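Surnmont Story Box, monthly walk-round
Converted snack machine, 241 slots, poetry + short fiction + zines
Site: Surnmont community hall, lobby and tea kitchen
Month: August
Done 7:40 am, before doors. One person, one flashlight, one set of keys.

Marks used: OK / FIX / WATCH / N/A. Comment goes after the mark. If no comment, nothing to say.

1. CABINET AND FLOOR

1.1 Machine level, no rocking: OK
1.2 Anchored to wall, both brackets: FIX. Top left bracket has a bolt you can turn by hand. Tightened for now. Needs the longer bolt, the short one was what we had on moving day and it was never swapped.
1.3 Leveling feet down, not on the casters: OK
1.4 Clear space in front for a wheelchair to turn: OK this time. Last month the poster stand was in the way.
1.5 Nothing stored on top: FIX. Box of Lalero chapbooks up there, taken down. They are heavy. Do not put stock on top of the cabinet, there is a shelf for it in the back office.
1.6 Sharp edges, trim, corners: WATCH. Kick plate lifting on the right, taped. Tape will last till people start mopping against it again.

2. POWER

2.1 Cord, full length, no nicks: OK
2.2 Plug seated, no browning on outlet: OK
2.3 No extension cord: OK. Removed in spring, stays removed
2.4 Internal lights: WATCH. Bottom tube flickers about a minute then settles. Poetry row looks gloomy, and poetry doesnt need the help
2.5 Chiller disconnected and tagged: OK. Tag faded, rewrite it. Books don't want cold and they really don't want the condensation.
2.6 Vents at back clear of dust: FIX. Vacuumed. Was bad.

3. VENDING SIDE

3.1 Delivery flap swings free, cannot trap a hand: OK. Checked with a rolled magazine, then with own hand.
3.2 Coils turn and stop: FIX. 2 coils overrun, both on the zine row. One customer gets two zines and the next gets none. Taped over till the Tam people send the clips.
3.3 Glass, no chips: OK
3.4 Lock and hinge: OK, hinge squeals
3.5 Coin return: OK
3.6 Card reader: N/A, still coins and tokens only

Comment on 3.2. Thin stapled stuff under 2 ounces slides about whatever we do. Backing card helps. Please tell contributors this before they print and not after, we had the Skisano folks redo a whole run of folded poems because they came in on paper like tissue. They were nice about it. Put it on the submissions sheet in the same size type as everything else. 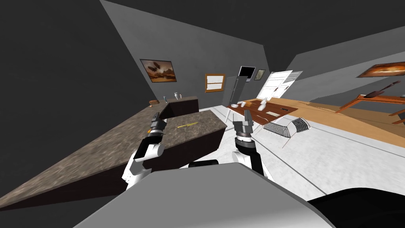 4. TEA KITCHEN (used on reading nights)

Sign-off on the kitchen goes with the machine now, same form, so whoever has the clipboard does both. Reading nights bring people through who never see the rest of the hall and they wander, esp. kids waiting on a parent who is "just reading one more." Blades get put away before doors, every time, in a drawer with the catch on. That goes for a knife lying flat on the countertop like the yellow one, same as for a big one. Also no cutting open book cartons with kitchen knives, there is a carton cutter on a string in the office. We have had one paperback sliced clean through the cover and I would like it to stay at one.

4.1 Knives away: see above. Read it.
4.2 Kettle cord back from counter edge: OK
4.3 Extinguisher, gauge in green: OK
4.4 Fire blanket on hook: OK
4.5 Floor dry, mat flat: WATCH. Mat curls at one corner.
4.6 No book stock kept in kitchen: FIX. Again. Half a carton of the summer anthology under the sink. Moved, 3 copies wavy at the bottom, pulled for the giveaway bin.

5. READING CORNER

5.1 Chairs, no loose legs: OK, one bench wobbles, turned it to the wall
5.2 Mic cable taped down: N/A, not set up
5.3 Free-standing bookcase fixed to wall: OK
5.4 Exit route from corner to front door, lit and clear: FIX. The bulb over the side door is out. Has been on this list before.
5.5 Max headcount sign up: WATCH. It's up but behind the coat rack, so it may as well not be.

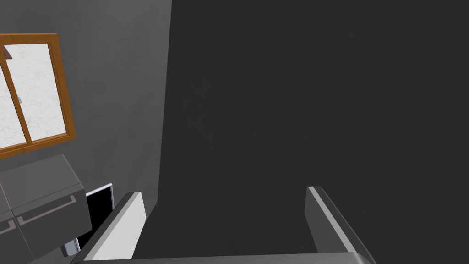
If the coat rack moves two steps left it solves 5.5 and also gives people somewhere to stand when the poetry open mic runs over. Asked about it in the spring. Will just move it myself next time unless somebody shouts.

6. STOCK SAFETY

6.1 Cartons stacked no higher than chest: OK
6.2 Step stool, feet and hinge: FIX. One rubber foot missing. Stool is out of use until it has four. Tagged it, pls don't untag it.
6.3 Staples in handmade zines, points turned in: WATCH. Checked a handful from the new batch. Two had points sticking out the back. Sent back to be crimped, the rest of that batch is on hold.
6.4 Shrink wrap and plastic off the floor: OK
6.5 Damp or mold smell in carton pile: OK
6.6 Print run on hand matches shelf limit: WATCH. The Lalero reprint is 2000 copies and it is all coming to us in one delivery. Shelf will not take it. Split it between office and upstairs closet, and load the bottom shelves first.

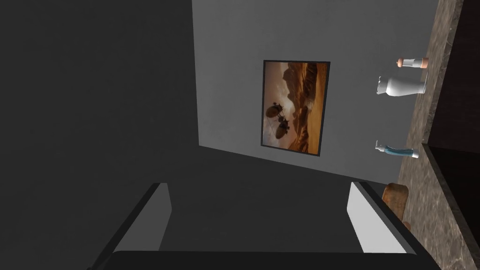
Ask the driver to bring it in through the side door, not the lobby. Last big delivery sat in front of the machine all morning and people climbed over it to buy short stories, flattering but no. Side door means the bulb in 5.4 has to be done first. So do the bulb.

7. TOKENS, CASH, KEYS

7.1 Token box locked: OK
7.2 Cash box emptied: OK
7.3 Keys signed in and out: FIX. Spare set not signed for, found on the hook anyway. Sign for them.
7.4 Out of order card kept with machine: OK

TO DO, in order
Side door bulb
Long bolt for bracket
Stool foot
Clips for zine row, chase Tam
Rewrite chiller tag
Coat rack
Kick plate, proper screw insted of tape
Oil the hinge

Machine left ON. Zine row taped over, rest selling. Next check September, before the first reading night and not the morning after it. Form goes in the blue folder, old ones behind it.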